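**1/** August, which means packing, which means the annual opening of the adapter drawer. I own enough travel adapters to plug in a small embassy. I have left the country 3 times.

**2/** The trip is Hebden, then a ferry, then wherever Derek Naylor has booked us. Derek says "just bring one adapter." Derek once shaved half his face in an airport because he brought one adapter and it was the wrong one.

**3/** So everything has come out of the drawer and is getting sorted on the botanical print, the only surface in this house that makes old plastic look like a gift.
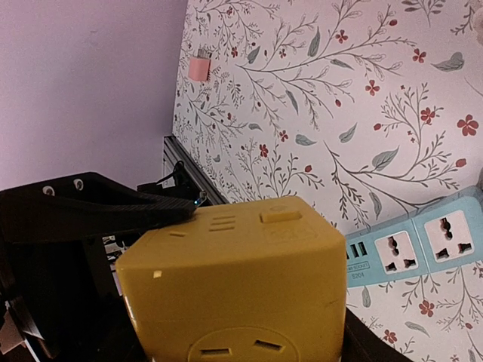
**4/** My oldest adapter cost more than the shoes I wore to buy it. It's the mustard-yellow one, a chunky thing with slots on the top, more slots on the front, and a slider I have pushed with great confidence in several hotel rooms without ever learning what it does. There's some embossed marking next to the slider that presumably explains everything. I can't read it. I have tilted it at lamps.

**5/** Chaiwat Chantharasri, who travels for work and owns exactly one very small bag, told me to weigh the thing. Fine. 136 grams. He sent back a single period.

**6/** For the record, the luggage rule on the Skoltport ferry is generous and I could bring a toaster. Chaiwat's objection is moral.

**7/** Things I learned the hard way and am passing on free of charge:

- An adapter changes the shape of the plug. It does not change the voltage. My old hair dryer learned this in a guesthouse in Tistmont, and so did the guesthouse.
- Check the tiny print on your charger. If it says 100-240V you're fine. If it only says 120V, leave it home.
- One adapter plus a power strip from home beats four adapters, as long as everything on the strip can take the local voltage and you don't run anything that makes heat.
- Put the adapter in your carry-on. You will want it before you want your socks.

**8/** By the above logic the teal power strip is a finalist. It's also bigger than my toiletry bag, so we're in negotiations.

**9/** Then there's the competition. The little salmon-pink cube is about a third as much adapter and causes none of the arguments. It has been sitting off by itself near the edge, like a kid who knows it's getting picked last.

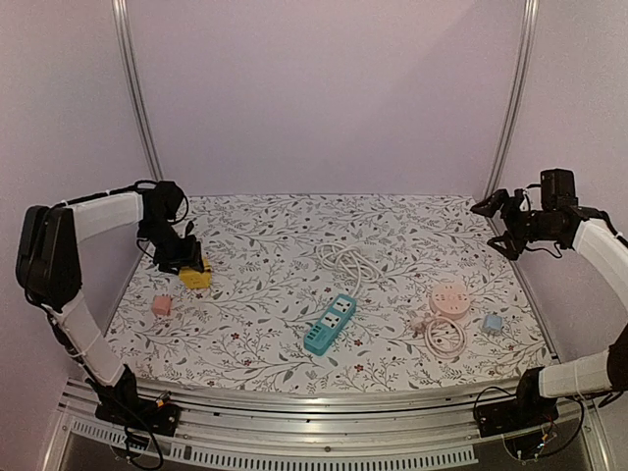

## 10/ The verdict, since several of you asked (Derek asked)

Yellow is going. Pink is going too, inside a shoe, and Derek doesn't need to know. The power strip stays home unless I lose my nerve before the cab comes.

**11/** Derek has now read this thread and would like it noted that it was a THIRD of his face.

**12/** Chaiwat has also read it and would like to know which shoe.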